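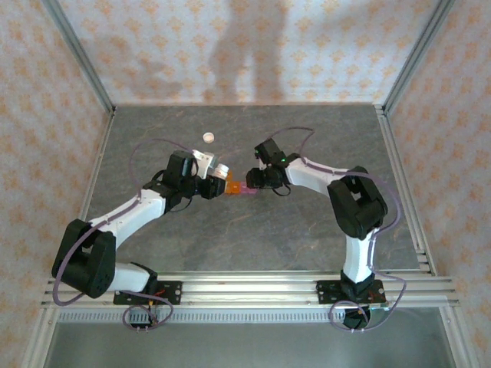

Réunion « collecte inondations », juin, début à 18 h (enfin, 18 h et quelques, j'avais perdu la clé du local).

**Présents :** Lucyna Zalewska, Chang-ho Maeng, Nermin Demirtaş, Mirjam Baert et moi, Si-eun Sung, à la plume encore une fois !
**Excusés :** personne

**1. Où en sont les dons**

Lucyna a fait le point : 59 colis alimentaires fermés et étiquetés, plus les couvertures. On a beaucoup trop de pâtes et presque pas de lait infantile, alors je remets l'appel sur le groupe dès ce soir. Mirjam rappelle qu'on ne prend plus de vêtements (je sais, je sais, c'est moi qui ai dit oui à ma voisine, je les rapporte).

**2. Transport**

Gros morceau de la soirée. Sendetti nous prête 2 camionnettes avec le plein, merci à eux ! Chang-ho conduit la première, Nermin la seconde. Départ à 6 h 30 du dépôt, on charge la veille. La route du bas est toujours fermée, donc on passe par le plateau, et Nermin compte 35 minutes de plus. J'ai proposé de faire deux voyages, Chang-ho préfère un seul convoi bien rempli. On a voté : un seul convoi, quatre voix contre la mienne. Bon.

**3. Argent**

La cagnotte Fundville reste ouverte jusqu'à la fin du mois. Mirjam voudrait qu'on achète des déshumidificateurs, Lucyna penche pour des bons d'achat que les familles utilisent comme elles veulent. On a tourné en rond un bon moment et finalement on coupe la poire en deux : 40 bons d'abord, les appareils ensuite s'il reste de quoi. Mirjam demande les devis.

**4. Sur place**

L'école sert de point de distribution, entrée côté cour. Il nous faut des gens pour décharger, et des gants (les nôtres sont fichus). Nermin appelle la mairie pour savoir si l'eau du robinet est de nouveau potable là-haut, sinon on ajoute des packs.

**À faire**

- Moi : appel lait infantile, gants, rapporter les vêtements
- Chang-ho : récupérer les clés chez Sendetti
- Nermin : mairie
- Mirjam : devis
- Lucyna : liste des familles, version à jour

Fin à 19 h 50. Prochaine réunion au retour du convoi, Lucyna enverra l'heure.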